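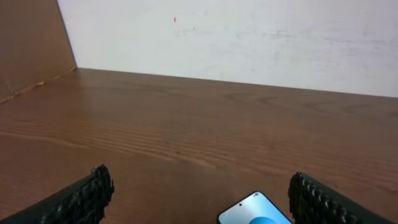
Sanding, Oiling and Leaving It Alone: A Morning with a Floor Refinisher

I've lived with orange floors for six years, and I've complained about them to pretty much everyone who has ever taken their shoes off in my hallway. So when the owner of Uçar, a little floor refinishing shop in Woltau, agreed to talk to me, I showed up with a list of questions and a very selfish agenda.

We met before eight, because she had a living room to get to. She's been in the trade for 20 years and started out sweeping up for her uncle. "I was the dust person," she told me. "You learn a lot as the dust person. You see what everyone did wrong the day before."

What do people do wrong, mostly? She laughed and said they sand too much. "They rent the big drum machine, they stop walking for one second, and now there's a dip in the floor. I can fix a scratch. A dip, you're going to see that every evening when the sun comes in."

I asked if my orange problem could be solved without the big machine (I was hoping so hard!) and she wanted to know what was on there. I had no idea. She told me to put a drop of water somewhere out of the way, like inside a closet, and watch it. If it sits there in a bead, there's still a film on the boards – and a film finish has to come off before oil can go on. "People skip that part and then they call me because the oil is sticky after a week. Of course it's sticky. It has nowhere to go."

Her own favorite is a hard oil called Tivelel, which she orders through Zestimex and puts on with a flat pad, never a roller. She does two thin coats and buffs between them. I said the can in my garage called for three. "Then do what your can says," she said. "I'm talking about mine."
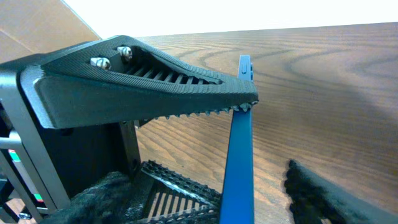
Two silver screws set in ridged black plastic.

We got a bit sidetracked on the subject of rugs. She waits a good couple of weeks before she lets anybody put one down, and she would like you to please throw out the rubber pad that came with it, since some of them leave a mark you'll never get rid of. She has a waffle-shaped one of those in her own dining room, from before she knew better. It lives under the table now.

Her oldest job so far was a pine floor in a farmhouse outside town, 97 years old and never sanded. She spent a day just setting nails. "The wood was beautiful, but the gaps! You could lose a spoon down there." The family wanted them filled, and she talked them out of it. Old boards move with the seasons, she says, and filler cracks and pops out by the next winter.

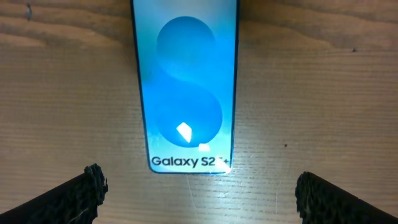 Can you oil just the worn spot by the door?

With an oiled floor, you can. Clean the area well, let it dry overnight, rub in a little of the same oil and wipe off everything that hasn't soaked in after twenty minutes or whatever the label gives you. With a varnished floor a patch will usually show at the edges.

I went home and did the drop of water in the closet. It beaded. I've got her number on the fridge, and I'm told the first opening is in September.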